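4.2 The provisional shelf

Our second group of households did not so much store things as postpone them. Of the 60 homes visited in Flostport and Lendton, 17 kept a shelf, ledge or windowsill that residents called temporary, and in two of these the arrangement had outlived a kitchen renovation. We follow the Laltora coding scheme here, in which a surface counts as provisional if the person responsible for it describes a future in which it will be cleared. On this definition, provisional surfaces are among the most stable features of domestic life.

Residents spoke of such shelves with an optimism they did not extend to cupboards. A cupboard was full or it was not. A shelf in the open was "just for now", a phrase that appeared in the transcripts of all 17 households and was offered, in one case, with regard to a fondue set. When asked what would have to change before the items moved on, participants tended to name an event (visitors, a long weekend, the end of the school year) and then to change the subject. 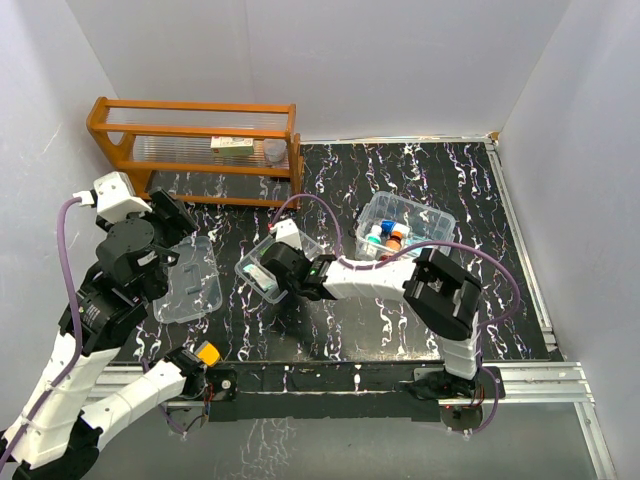 The low density of use surprised us. We had expected crowding, having read the literature on clutter and having seen our own offices. Instead, many provisional shelves held very little, and the little they held was defended with some energy. One Lendton participant declined to let her partner put a plant on a half-empty tier on the grounds that it would "start something". We came to call this behaviour reserve keeping: the space was valued chiefly for its availability, and using it would have spoiled it.

Small packaged goods and lidded containers dominated where anything was kept at all. Figure 3 shows a sparsely used unit of two tiers, with a carton and a clear cup on the upper one and the lower apparently empty. The preference for the upper tier recurred in our notes. Participants explained it in terms of bending, dogs and, once, the colour of the skirting board.

Reserve keeping sits awkwardly with the Cavalcanti model, which treats storage as a response to volume and predicts that open surfaces fill until they reach 80 per cent of capacity. None of our provisional shelves had read the model. Its difficulty is that it takes the object as its unit, when the households in question were organizing their intentions and letting the objects follow at their own pace. We return to this in Section 5, where the same participants are asked about their garages.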